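How Does a Robot Learn to Sort Candy?
January | By Mimoza Grgić
74 shares | 12 comments

Imagine dumping a whole bag of Halloween candy onto the kitchen table. You probably start sorting right away. Chocolate over there, sour stuff over here, and the weird chewy ones go to your little brother. You don't even think about it! Your eyes spot a piece, your fingers pinch it, and off it goes.

Now imagine you are a robot. Suddenly candy is one of the hardest things in the world.

Why? Start with the wrapper. A candy wrapper is see-through in some places and shiny in others. Light bounces off it in all directions, and every time the wrapper crinkles a new way, the shiny spots move. A robot looks at the world through cameras, and a camera picture is really just a giant grid of colored dots. If the dots change every time the lamp hits a different wrinkle, how is the robot supposed to know it's still looking at the same piece of candy?

Then there's the squish. A wooden block is the same shape today as it was yesterday. A wrapper folds, flattens and puffs up. If you grab it by the crinkly edge, it might slide right out of your fingers. (Try it with a loose wrapper and two pencils. Really, go get two pencils. It's maddening!)

So how do you teach a robot to do this? There are two big ways, and a team working on a project called Piltilik wanted to find out which one works better.

The first way is to write rules. A person sits down and types out instructions for the computer, such as "move to this spot, open the gripper, go down, close the gripper, go up." The gripper is the robot's hand, and it usually has just a couple of hard fingers. Rules are great when everything stays put. Factories have used them for a very long time, because in a factory the same part can show up in the same place all day long. But candy doesn't line up for you. You would need a rule for every wrinkle, and you'd be typing until you were a grandparent.

The second way is to show the robot what to do. Scientists call this imitation learning, and it's a lot like how you learned to tie your shoes. Somebody did it while you watched, and then you tried. With a robot, a person steers the arm by hand or with a set of controls, and the computer saves everything: what the cameras saw, where the arm was, and when the gripper opened and closed. One saved turn is called a demonstration. Do enough of them and the computer starts finding patterns. When the picture looks like this, the arm moves like that.

The Piltilik team called their candy job Skulgate, after the made-up haunted castle in a story one of them used to tell at bedtime. The rules of Skulgate are simple. There are wrapped pieces on a table and buckets to put them in. The robot has to pick up one piece, choose a bucket, and let go at the right moment. If the piece lands on the table or bounces off the rim, it doesn't count.

They began with 12 demonstrations. That sounds like plenty, doesn't it? You could learn a card game in fewer than that. But the robot was terrible! It would reach toward the candy, stop in midair, and close its fingers on nothing at all. It had seen so few examples that any new wrinkle was a total surprise.

So they kept going, all the way up to 100 demonstrations. They also did something clever. They mixed things up on purpose. Sometimes the candy was close to the buckets and sometimes it was far away. Sometimes the pieces were in a heap. Scientists call this variety, and it matters a lot. If you only practiced basketball from one spot on the floor, you'd be amazing from that one spot and lost everywhere else.

Then came the test. The robot got 100 fresh tries, with nobody steering. It put the candy in the right bucket 74 times. The version that used typed-out rules had the same test and managed 12.

That's a huge difference, and it's what the team calls their result. A result is what you find out when you test an idea fairly. Fairly means both versions get the same table, the same buckets and the same kinds of candy. If one of them got easier candy, you couldn't trust the score.

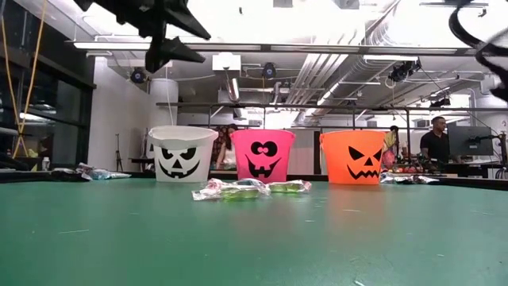 Bošković wondered whether the robot had learned about candy at all, or whether it had only learned about those particular buckets, and wanted to see what would happen if somebody swapped them for plain cardboard boxes.

What a good question! It's the kind scientists ask all the time, and the team hasn't tested it yet. A robot that learns by watching doesn't know which parts of the picture are important. You know that a bucket is for holding things, and that the face on the front is just for fun. The robot has to work that out from its examples, and sometimes it pays attention to the wrong clue. It might care about the color of the table, or a shadow.

They did look closely at the 26 misses. Most of them happened when two wrappers were touching. The robot aimed for the crack between the two pieces and got neither. The next set of demonstrations will have lots of touching candy in it, and a second project, Ondamero, will try the same lessons with socks, which are even floppier.

Want to try being the robot? Put on a pair of thick mittens and close one eye. Set some wrapped candy on a table next to two bowls, and have a friend call out which bowl each piece goes in. Keep score of your hits and misses. Then do the whole thing again and see if your score goes up with practice.

You can eat the misses.

2 comments waiting for approval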